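Soft Toy Wear and Cleaning, project report (short version)
Elsa Midtbø, Dokundale 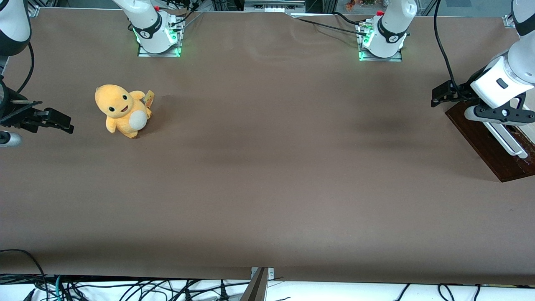
Question was simple: which plush fabrics go bald first, and does washing make it worse. Ordered 14 toys, short pile and long pile, budget 2,000 and came in under. Brown paper over the whole tabletop so shed fibers could be collected after each round. Yellow toys like the one with the cream belly patch were the hardest to score, pale fluff vs pale fabric, had to use the hand lens. Tags left on.

Method. Rub test, 218 strokes per toy, same spot on the back. Then wash (Bellora gentle, cold), air dry, repeat. 5 rounds total. Weighed on the Kozan scale before and after.

Results. Short pile held up fine. Long pile matted by round 2 and didnt recover, brushing helped a bit. Embroidered eyes no change. Two seams opened, both under the arm, both long pile.

Problems: scale drifted in the afternoon, so round 3 weights are missing. Paper tears if you tape it too tihgt. Would use a heavier roll next time.

Raw numbers in appendix B.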